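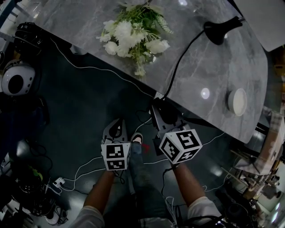 Surely cut flowers only count if they come from a shop, a reader wrote in after the first version of this entry went up, and what you pick from your own yard is just "picking." I've had a few notes like that! I don't agree, and neither do most of the growers I've talked to, so the entry stays broad.

**Cut flowers** are blooms (or buds, or leafy stems) taken off the plant for use indoors, in bouquets, wreaths, vases and so on. Greenery sold to go with them is usually called *cut foliage* or just "greens," and I cover it here too because you hardly ever buy one without the other.

## Where they come from

Most of the flowers in a grocery store bucket were grown somewhere else and flown or trucked in. Roses and carnations handle the trip well. Sweet peas and dahlias don't, and that's why you see them at farm stands and almost never at the supermarket.

Small local farms have been making a comeback. The one I know best is Stonard, outside Godwood, which plants 2,000 tulip bulbs every fall and sells out before Mother's Day. They treat tulips as a one-year crop and pull the whole plant, bulb and all, which gets you a longer stem. I was a bit shocked the first time I saw it - all those bulbs in a wheelbarrow - but it's common practice.

## Foliage

Greens get less attention than they deserve. Leatherleaf fern, eucalyptus, ruscus and salal are the usual ones, and they often last longer than the flowers do. Baloch, the wholesaler at the Godwood market, carries 9 kinds in winter and a lot more once summer comes. Asparagus fern (not a true fern, by the way) looks wonderful and drops little needles all over everything, so put it somewhere you don't mind sweeping.

## Vase life

Vase life is the trade term for how long a stem stays good-looking in water. It depends on the flower, on how it was handled before you got it, and on bacteria, which clog the cut end and stop it from drinking.

What I do at home:

- wash the vase with hot soapy water
- take off any leaves that would sit below the waterline
- trim the stems at a slant and get them straight into water
- change the water every 2 days

Daffodils are a special case. They ooze a sap that is hard on other flowers, so let them stand alone for a few hours before mixing, and don't trim them again afterward.

## Names and varieties

Variety names come and go so fast that I've given up listing them. 'Lultari', a creamy white stock that Stonard grew for several seasons, has dropped out of the catalogs, and I miss it. It smelled of cloves. If anybody still has seed, there's a contact link at the bottom of the index page, and I check it most mornings.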